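Sunday at the Flenance shared workshop

Two buses and a wrong turn past the tile warehouse, and I still arrived before the kettle had boiled. Flenance opens its doors one Sunday in October, and the project I'd come for was Sturus, a desk-tidying arm that the members have been building in the evenings. Its job is to put stationery away. I have a teenager with the same brief and similar results. 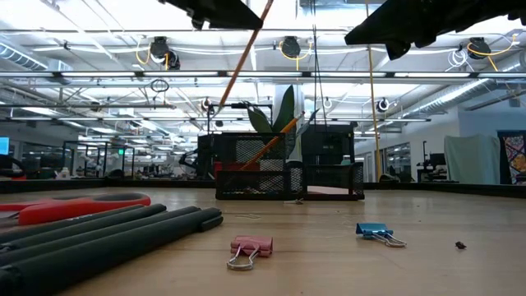
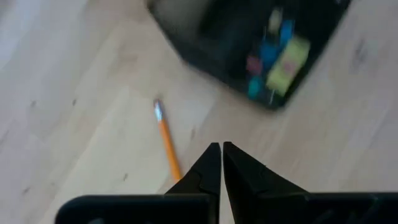

Sturus at the pencil bench: an orange pencil and the black gripper in both views.

Kelly Catterall showed us round. She wrote most of the control code, and she was frank about the fingers, now on version 3. The first pair pinched too hard and the second pair barely pinched at all. Version 3 was printed on the Manríquez, a machine older than some of the members and much louder.

The budget so far is £300, not counting biscuits. They have logged 128 attempts in a school exercise book, with a column for remarks. Some of the remarks are quite short.

I asked what it does with paper clips. Kelly said they were coming to paper clips.

Upstairs there was Cereo, a breakfast dispenser, switched off for the afternoon after an incident with the muesli — I was shown the dustpan. Tea is by donation and the stairs are steep. Bring a jumper.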